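Claromura Guest House, housekeeping and supplies meeting
Minutes, July

Start 2:00 p.m. Minutes of the June meeting accepted with one correction: the linen order was placed with Navaratnam, not Atley.

1. Guest slippers
Stock stands at 790 pairs, gray and white combined. Par level for the season remains under review. Agreed that slippers go out as a pair, side by side, toes pointing the same way. Gray pairs with textured toe covers stay in use. Pairs with worn soles are to be pulled at room turnover and logged on the supply sheet.
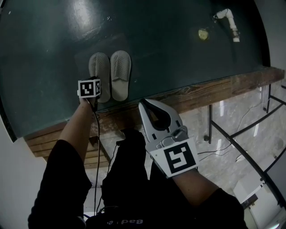 Can the gray and white pairs be mixed in one room?
Each room gets one color only, taken from the same carton.

2. Reorder
Cudix quoted for 200 pairs, delivery in 6 weeks. Atley did not quote. Order approved at the quoted price, sizes split evenly between medium and large. Cartons to be stored on the lower shelf of the linen closet, size label facing out.

3. Floor edges
Wood trim on the second floor to be wiped with a damp cloth only. Oil soap discontinued after complaints of residue on slipper soles. Remaining bottles go back to the supply room.

4. Actions
Place Cudix order. Update supply sheet with a column for pulled pairs. Recount medium sizes before the next meeting.

Closed 2:50 p.m.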